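Reading time: 4 minutes

We use cookies to remember your settings and to see which stories get read. Accept or manage your choices.

The Gauge at Mandier

Sheyla Flores read the rain gauge at seven every morning. She wrote the figure in a green book, then went indoors and sent it to the office at Ondari, where it was put with the others. She had done this since her father's knees got too bad for the slope.

The gauge stood behind the house, on a square of short grass. Her father had chosen the spot. It had to be away from the walls and away from the plum tree, and level, and he had spent most of a winter getting it level. When she was small she had thought all families had one.

In April it stopped raining. The first week was pleasant and people in Mandier ate their lunch on the bench by the bridge. In the second week the wind went round to the east and stayed there. She wrote nought, and nought, and nought. By the twelfth nought the grass round the gauge had gone the colour of string.

"Twelve," she told her father.

"There were twenty in the spring of 2000," he said. "Then it came all at once and took the Grollidetti barn."

"The whole barn?"

"The roof. The barn went later."

He had a barometer in the hall which he tapped on his way to bed. It had belonged to his uncle and it read high whatever happened, so he took ten off in his head. He didn't trust the forecast from Ondari. They had a good machine there, he said, but it was on the wrong side of the hill, and the weather in Mandier came up the valley from Usuga.

On the fourteenth day a man rang from the office. He was polite. He asked whether the gauge might be blocked.

"It isn't blocked," Sheyla said. "There's nothing going in it."

"Only Usuga had a little last night."

"We didn't."

He asked if she would mind checking. She went up the slope in her slippers with a jug of water and poured a measured amount in at the top. It ran through and stood in the glass at the line where it should. She tipped it out, dried the glass with a tea towel and rang him back. He thanked her and said he would put a note against the record.

She was annoyed for the rest of the day. She cleaned the kitchen windows, which didn't need it, and argued with the man in her head while she did it.
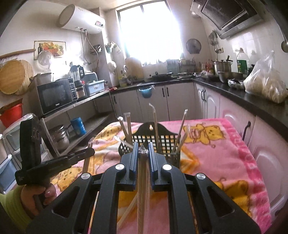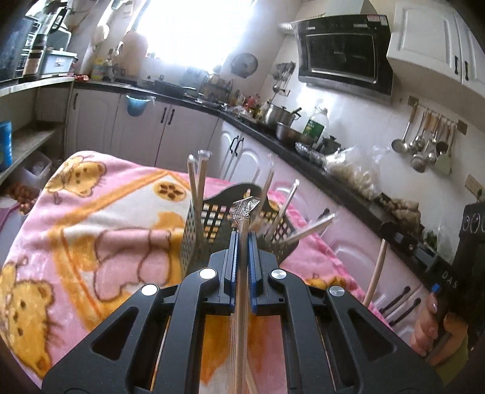

Why did Sheyla pour water into the gauge if she knew it was dry?
She wanted to show the man at Ondari that the funnel was clear, so that her noughts would be left in the record.

On the sixteenth day there was cloud over Usuga by breakfast. It was low and flat underneath, and it didn't move much. The swifts that had come early were flying close to the river. Her father put his chair in the back doorway and sat with a blanket over his legs.

"What does the glass say?" she asked.

"High."

"Less ten?"

"Still high. But I don't like that cloud."

At noon it was darker. Somebody along the lane took their washing in, and then everybody did. Sheyla went up and looked at the gauge, though there was nothing to do to it, and picked a dead leaf off the rim.

The rain began at four. It came in big separate drops that left marks on the path, and for a minute she thought that would be all. Then the wind dropped and it fell properly. It rained on the bridge and the bench and the place where the Grollidetti barn had been. The gutter over the back door filled and ran over at the corner, where it always did, and her father moved his chair in by a foot.

They had soup and listened to it. He went to bed at nine and tapped the barometer, and she heard him say something to it.

It had stopped by morning. She put on her boots and took the green book up the slope. The grass was flat and there was mud splashed up the side of the gauge. She lifted out the glass, held it level with her eye and read it. She read it again to be sure.

Forty-five.

She wrote it down and underneath, in the column for remarks, she wrote "not blocked". Then she rubbed that out and went in to ring Ondari.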